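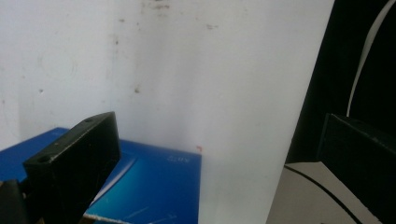
3.2 Erhebung des Lüftungsverhaltens

Die Befragung zum Lüftungsverhalten wurde in den beiden Siedlungen Cimar und Brarnska durchgeführt. Beide Bestände stammen aus derselben Bauperiode, unterscheiden sich jedoch im Sanierungsstand: In Cimar wurden Fenster und Fassaden erneuert, in Brarnska ausschließlich die Fenster. Eine ventilatorgestützte Wohnungslüftung ist in keiner der Siedlungen vorhanden. Der Luftwechsel hängt damit, abgesehen von der Infiltration, vollständig vom Verhalten der Bewohner ab.

Insgesamt wurden 624 Haushalte angeschrieben. Auswertbare Fragebögen liegen aus 400 Haushalten vor. Als auswertbar galt ein Bogen, wenn die Angaben zur Zahl der Lüftungsvorgänge, zu deren Dauer und zur Fensterstellung für mindestens einen Schlafraum vollständig waren. Fehlende Angaben zu Küche und Bad führten nicht zum Ausschluss, sondern wurden in den raumbezogenen Auswertungen fallweise behandelt. Mehrfachantworten bei der Fensterstellung waren zulässig.

Der Fragebogen unterscheidet zwischen Stoßlüftung, Querlüftung und Dauerlüftung bei gekipptem Fenster. In der Vorerhebung in Ambaye hatte sich gezeigt, dass der Begriff Querlüftung uneinheitlich verstanden wird; ein Teil der Befragten bezeichnete damit auch das gleichzeitige Kippen mehrerer Fenster auf derselben Gebäudeseite. Für die Haupterhebung wurde der Begriff daher durch eine Umschreibung ersetzt. Die Ergebnisse der Vorerhebung gehen nicht in die Auswertung ein.

Von den auswertbaren Haushalten gaben 74 % an, im Schlafraum während der Heizperiode überwiegend bei gekipptem Fenster zu lüften. Die übrigen 26 % lüften nach eigener Angabe überwiegend durch vollständiges Öffnen. Zwischen den Siedlungen besteht in dieser Hinsicht kein signifikanter Unterschied. Ein Zusammenhang mit der Haushaltsgröße ist erkennbar, verliert aber an Gewicht, sobald die Belegungsdichte als Kovariate aufgenommen wird.

Die Selbstauskünfte sind mit den üblichen Vorbehalten zu lesen. Insbesondere die Dauer einzelner Lüftungsvorgänge wird erfahrungsgemäß gerundet angegeben, und Vorgänge am frühen Morgen werden zuverlässiger erinnert als solche im Tagesverlauf. Hinzu kommt, dass die Befragung im Dezember stattfand und die Antworten auf den vorangegangenen Zeitraum mit vergleichsweise niedrigen Außentemperaturen bezogen sind. Eine Übertragung auf die Übergangszeit ist nicht ohne Weiteres möglich.

Zur Plausibilisierung wurden in einer Teilstichprobe Fensterkontakte eingesetzt, deren Signale mit der Auswertesoftware Naltari zu Öffnungsereignissen zusammengefasst wurden. Unterbrechungen von weniger als einer Minute wurden dabei nicht als eigenes Ereignis gewertet. Die Kontakte erfassen nur den Zustand offen oder geschlossen und lassen die Öffnungsweite unbestimmt. Der Abgleich mit den Selbstauskünften beschränkt sich folglich auf Häufigkeit und Dauer und wird in Abschnitt 4.1 behandelt.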